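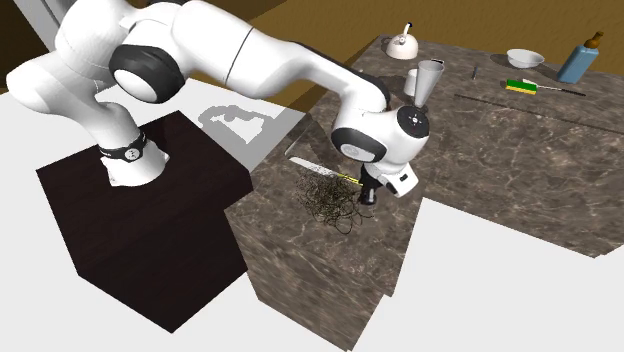
Simulated kitchen counter, arm over the knife and the tangled strands.

Does a sim success rate tell you anything if the clutter is random?
posted by Darnton, 17th December

I'm trying to repeat a result from a paper on picking in clutter. The task is to get the gripper onto the knife handle with a tangled object lying over part of the blade. They report 400 simulated episodes per policy, and the other items on the counter (kettle, bowl, sponge, bottle) get new positions every episode. My two policies come out close together and the order changes when I change the seed. Should I run more episodes or fix the layouts?

Esposito
Fix the layouts. Save 400 of them to disk and run both policies on the same set, then compare layout by layout. Most of your noise is probably one policy drawing easier tangles. I did this in November with 10 training seeds per policy and the order stopped changing. Also check how you score success. If touching the handle counts, you will get high numbers that mean very little. I require a lift and a short hold.

Skinanel
just run more, sim is cheap

Fludex
More episodes won't help if the variation is between training seeds. Report the two separately. I would also look at the contact settings for the strands. Thin objects can pass through the gripper tip if the time step is too long, and then the knife looks easier to reach than it should.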